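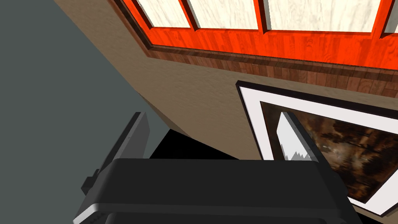
Test grippers on doors first

Most gripper comparisons start with blocks on a table. I think doors tell us more, even in simulation. Tiago Louro and I ran the Baptista and Wudevon controllers for 300 trials each. 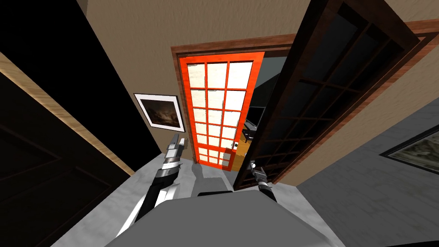 Baptista finished 262 – a fair score. Finger travel matters less than approach angle, and spec sheets leave the angle out.
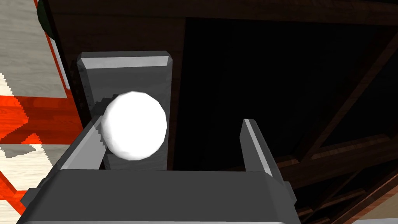

A wide opening also hides poor centering. I would publish the offset at contact for every trial.

Nandini Pinto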